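The Voiceprint Will Save You, Says the Man Selling Voiceprints

Every few years the fraud business gets a new cure. This time it is voice authentication, and Estance, a vendor with a stage-worthy demo, wants regional banks to believe that a caller's speech is as good as a signature. Clivstead Savings signed up in June. By its own count, the system screened 3,000 calls in a pilot and passed 2,535 of them without a human stepping in.

That second number gets quoted a lot. I would like to know how many of those callers were who they claimed to be, and when I asked, I was sent a brochure.

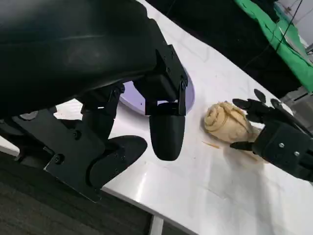
Gion Bühler spent nearly 6 years investigating account takeovers before going out on his own, and he has doubts too. "They tested it against people reading from a script," he told me. "Thieves don't read your script." He points to cloned voices, which can be built from a voicemail greeting.

Estance's Wilfredo Lumanlan calls that concern overblown. Cloned audio leaves traces, he says, and his software finds them. He would not say how often it misses, or let an outside lab try it.

Meanwhile, Clivstead has dropped two of its old security questions for enrolled customers. If your bank offers the same deal, ask who pays when the machine gets it wrong. Clivstead's answer runs three pages, and I still can't tell you.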